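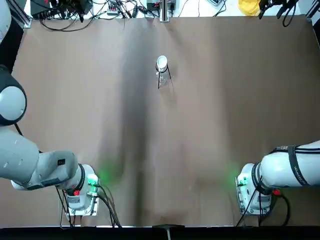

Dry winter air is hard on a house and the people in it. By February the indoor humidity in many heated homes has dropped low enough to crack trim, split lips and keep a light sleeper up at 3 a.m. with a sore throat. A humidifier is the usual answer, and the choice comes down to how the water gets into the air. The oldest method is an open container left to evaporate. A small cup has very little water surface to offer a room, and a wide bowl isn't much better.

February
By Chi-keung Hsiao

Home | Air & Water | Heating | Reviews | Subscribe

Evaporative units improve on the bowl by pulling air through a wet wick. The Volletti I ran in my bedroom does this with a quiet fan, and it leaves no white dust on the furniture. The wick needs replacing – mine had gone stiff with minerals after 21 nights on hard tap water.

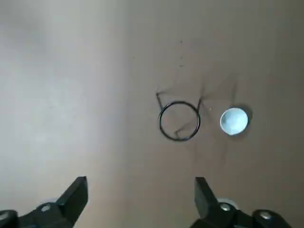

Ultrasonic models break the water into a fine mist. The Candard is rated for 400 square feet and is nearly silent, but it puts whatever is in the water into the air. Use distilled water or expect a film on dark surfaces. The smaller Tustard works the same way and suits a desk.

Steam units boil the water first. They use more power and should be kept away from children.
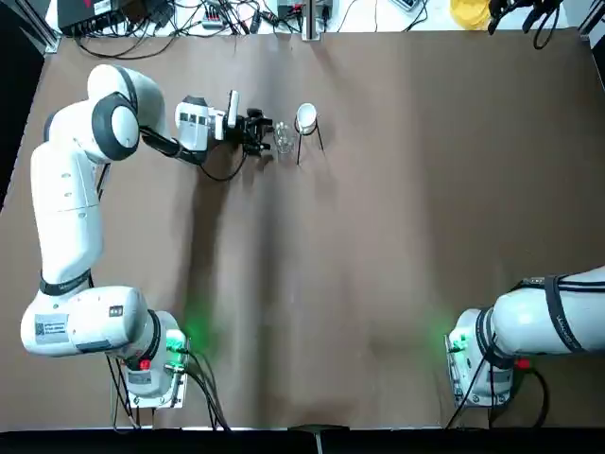
Whichever type you buy, empty the tank every day and scrub it once a week. Get a separate humidity gauge as well. The one built into my Candard read high all month, and I had condensation on the windows before I turned it down.

Comments (3)

marlow_k: Still on wicks here. Soaking them in vinegar gets me a few more weeks.

Dee: Does the Volletti have a top fill? Carrying a tank to the sink is why I gave up on my last one.

R. Cheng: Would like to see whole-house units covered next.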